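Teleop vs kinaesthetic for small parts handover, two arm cell
Forum index > Manipulation > Teaching and demonstration

plumbbob_44
Posted September 2021

We have a two arm bench cell and I'm trying to settle how we record demos for a handover job. Small metal part, left gripper to right gripper, then it goes down on the table. I've been doing it with leader arms (you hold a pair of smaller arms and the real ones copy you). A bloke at work wants to scrap that and just grab the real arms in gravity comp and push them through it.

So far I have 119 teleop episodes and have thrown out 40 of them, mostly for dithering near the grasp. Is that a normal rate or am I bad at it?

tidewrack
Reply

A third in the bin is normal for a first go. How long are your episodes? If you're over 20 seconds for a handover you're probably stopping to think, and the policy will learn the stopping.

I'd stay with teleop. If you hand guide, your arms and hands are in the camera view the whole time, and then at run time they aren't.

Gus_of_Nornwood
Reply

Disagree with tidewrack. You can hand guide, record the joints only, then play it back with nobody touching anything and record the cameras on the playback. We did all our insertion work at Nornwood that way. You feel the contact through the arm. With cheap leader arms you feel nothing and people squeeze too hard.

tidewrack
Reply

Playback is fine if the part is in a fixture. If it's loose on the table it only has to start a few millimetres off and the replay misses. And with two arms you need both hands on two wrists plus some way of closing two grippers. What are you using for that, a foot pedal?

Gus_of_Nornwood
Reply

Two pedals, yes. It's not that bad. And ours was fixtured, fair point.

plumbbob_44
Reply

Average is 11 seconds for the ones I kept. The part isn't in a fixture and I don't want it to be.

solderwick
Reply

Which leader arms? We had the Plurkov ones and the gripper trigger had a dead zone at the closed end. You'd think you were holding steady and the follower would be opening and closing a hair. Looked exactly like operator dithering. Log the commanded gripper position and plot it before you blame yourself.

plumbbob_44
Reply

Tsuji leaders, Cavmont controller. I'll plot it tonight.

For anyone wanting to know the layout, both arms are on the one bar at the front and they meet in the middle of the table. There's a camera on top of each gripper. 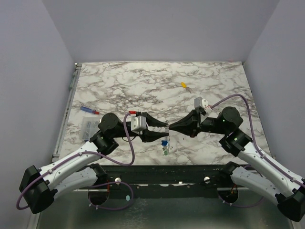
The bit I find hard is the moment when both grippers have the part. If I let go with the left too early it drops, and if I move the right before the left is open it twists the part in the fingers. I've been counting "one" under my breath between closing and opening, and the keepers are nearly all from after I started doing that.

tidewrack
Reply

Keep the count. A short pause at the same spot every time is fine, it's the random ones that hurt. Do you vary where the part starts? And do you leave other stuff on the table?

plumbbob_44
Reply

I leave a couple of screwdrivers and a bag of hardware on there and shift them every few episodes. Start position of the part I haven't varied as much as I should.

solderwick
Reply

Vary it more. In March we had a lovely looking set where every grasp was within a hand's width, and it was useless anywhere else on the bench.

Gus_of_Nornwood
Reply

Still think you should try ten by hand before you rule it out. Costs you a morning. If the pickup is the loose bit, teleop the pickup and hand guide the handover.

tidewrack
Reply

Then you've got two kinds of data in one set with different speeds and different jitter. I wouldn't mix them.

Gus_of_Nornwood
Reply

We mixed them. It trained.

plumbbob_44
Reply

Plotted the gripper commands. No dead zone, so the dithering is me. Going to do another 40 with the start position moved each time and post the keep rate.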